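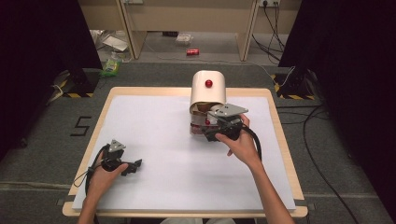
Can the Ukus files be used to compare one counselor with another?
Only at the level of the practice. Counselor codes are reshuffled in every release, so a code in one file doesn't point to the same person in the next.

Ukus intake data, Grastcombe counseling practice
Release: January 11, 2025
Maintainers: Seul-gi Kwak, Amparo Sarmiento

Contents
One row per first appointment, 1000 rows in all. Each row has 12 columns: row number, month, counselor code, referral source, session type, wait in days, and six intake form scores.

Missing values
An empty cell means the item was skipped on the form. The wait column is empty in 144 rows -- mostly walk-ins, where no request date was logged.

Privacy
Names, addresses and free-text notes were removed before export. Referral sources with fewer than five clients are merged into "other".

Known issues
Rows from the Suretstead office before May use the older form. Scores 4 to 6 are on a different scale there and should not be pooled with the rest.

Corrections go to Ga-eun Yang at the Grastcombe office. Quote the row number.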